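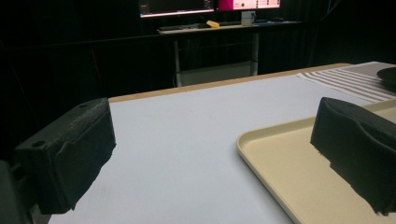
On the white tabletop, June meeting

Dresis Fan Club, Bragança branch
Minutes of the June meeting, started 7.40 pm

Vanderleia Siqueira took the chair and welcomed everyone very kindly, especially those who had come straight from work. Yolanda Villalobos took these notes, so please forgive the spelling of song titles.

Last month's minutes were agreed, with one small change – the B-side we all sang along to was "Pesano", and it was left off the list.

New album. A long and very happy chat about the cover shoot for Dridus, which most of us had seen by breakfast on the day it came out. Opinion was divided on the silver coat. Vanderleia loves it and would wear it to the shops. Others felt the back cover was the stronger picture and ought to have gone on the front. We agreed to write to the record label and ask about a poster, and Yolanda will draft the letter.

Magazine. The summer issue is nearly ready. We have 752 paid-up members and will print 2,000 copies as before, the rest going to record shops and the listening party. The tour diary runs to 10 pages, and Vanderleia asked, very gently, whether it might be a little shorter. Left with Yolanda, who wrote it.

Listening party. The hall can take up to 2,000 people, far more than we need, so it was agreed to ask for the side room instead. Both albums to be played in full, with a break for cake in between.

Any other business. Somebody left a lovely green scarf behind in May and it is still on the hook.

Closed at 9.15 pm, after one more play of the single.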